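# The Club That Teaches Robots to Do Chores

*2019-05-07*

By the time I get to the top of the stairs, the Stakine club is already arguing about a strap. Should it go around the pole once or twice? Does it count as finished if the end hangs loose? A second-year student wants a written rule. Someone else wants lunch. Catarina Pinheiro, who started the club and still answers most of its email, lets them go at it for a while and then writes both versions on the whiteboard. They'll record both.

I came expecting robots, and there are robots – two arms bolted to a bench that the members call Brileck and Ukex, names left over from a first-year design assignment that everybody hated. But most of what happens on a club afternoon is done by people, with grippers in their own hands, doing ordinary household jobs over and over. Hang up the bag. Take down the bag. Fold the towel. Put the umbrella back where it was.

The idea is simple enough to explain to a grandparent (several members have tried). If you want an arm to learn a task, you can sit down and program every motion, or you can show it. The club shows it. A student does the job with a gripper in each hand, the recording gets cleaned up, and the arms on the bench get to practice from it. The cubes with the square black-and-white patterns let the software work out where each hand is and how it's tilted.

What surprised me is how physical it all is! You lose your fingertips and get a pair of jaws on each side, and suddenly you have to think about which way a strap wants to fall. I had a turn with a dish towel and needed 19 tries to get one fold that Catarina would accept. She was very kind about it. The students who have been at this since September move in a slow, careful way that reminded me of people learning to use chopsticks, except that they've gotten good.

The coat rack is this month's project, and it has become a bit of a celebrity. Towels lie flat and stay put. A coat rack has hooks going off in several directions, and fabric swings, slides and bunches up when you pull on it. The club picked it because the regional student contest, the Fuchs Open, has a hallway round this year, and the hallway round is where they finished next to last the year before.

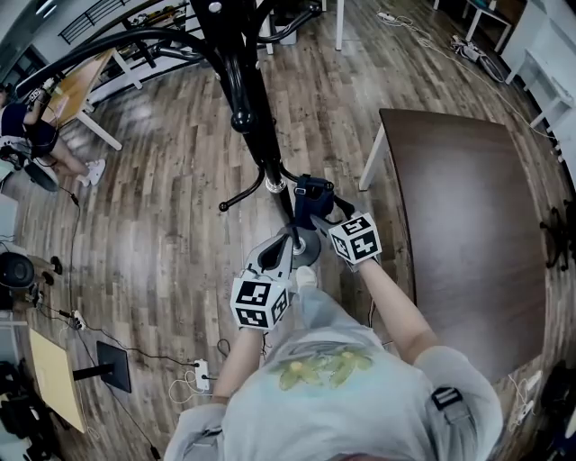

*Two grippers at the coat rack, with one set of jaws close to the blue strap on the pole.*

Each member gets a block of recordings to do, and the running total lives on a sheet taped to the door. It stood at 528 when I visited. A good share of those will get thrown out. "People hate deleting their own work," Catarina told me, "but if you rushed it, the arm learns to rush it." So every recording is watched by a second student before it's kept, and the reviewing sessions are the loudest part of the week. They play everything back at double speed and shout.

I loved the reviewing. There's a real eye for movement in that group. One student can tell who made a recording just from how the left hand waits. Another has been keeping a notebook of what she calls hesitations, the small stops people make before they grab something, and she thinks the arms do better when those are left in. The rest of the club isn't sold. They plan to train Brileck with the stops and Ukex without, and see what comes out.

Membership is open to any major, and it shows. Over half the current group has never taken a robotics class. There's a nursing student, a couple of theater people, and a furniture design major who has strong feelings about hook spacing. The programming crowd teaches everybody else how to check a recording for gaps, and in return they get told, often, that no human being hangs up a coat like that.

Teams at the Open are limited to 5, so there will be a tryout, and the tryout will be coat hanging. Catarina isn't competing this time. She wants to spend the day in the stands and take notes on what the other schools bring.

When I left, the strap question was still on the whiteboard, with a third option added underneath in green marker. It just said "knot?" and had two votes.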